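Pad swap interval on handheld grippers - what's your rule?

tavares_bench
Writing up the check sheet for our handhelds at the Prorkville site. Old sheet says swap pads every 1000 grabs, full stop. Iwona Głowacki wants it changed to inspect every 100 and swap on condition. Need something to sign off by Friday. What do you all run?

nightshift_mo
Condition. Counts are junk, depends what you're grabbing. Cardboard eats pads, smooth plastic barely touches them.

zandiven4
Disagree. Condition means whoever is tired at 4 pm says "looks fine". A number is a number. Keep the 1000 and add a look at start of shift.

tavares_bench
Ok but a count wouldn't catch this. Left pad is shredded on the inner edge, right one still smooth. 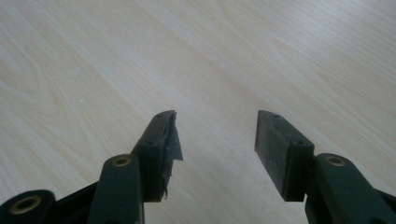

Do you replace one pad or both when only one is torn?

Both, as a pair, from the same batch. A fresh pad against a worn one grips unevenly and your recordings before and after won't match.

zandiven4
^ agree on pairs at least. Also tag the tool out as soon as there's any flap sticking into the gap. Dont trim it with a knife and carry on, seen that done.

hal_rewires
Trimming is fine to finish a run imo. Log it, swap after.

nightshift_mo
No it isnt. Half your run is on a different grip surface then. Stop, swap, note the run number, start a new one.

hal_rewires
Fine for you, you have spares. We wait weeks on the Altemer ones.

zandiven4
So put min stock on the sheet too. Ours says 4 pairs on the shelf, reorder in September whatever happens.

tavares_bench
Good one, stealing that. Draft so far - look at both inner faces at start of shift, full inspect every 100, any tear or lifted edge = tag out, swap in pairs, hard limit stays at 1000. Pivots get a wiggle test at the full inspect. Anything missing?

nightshift_mo
Who signs. Ours has no name box and its useless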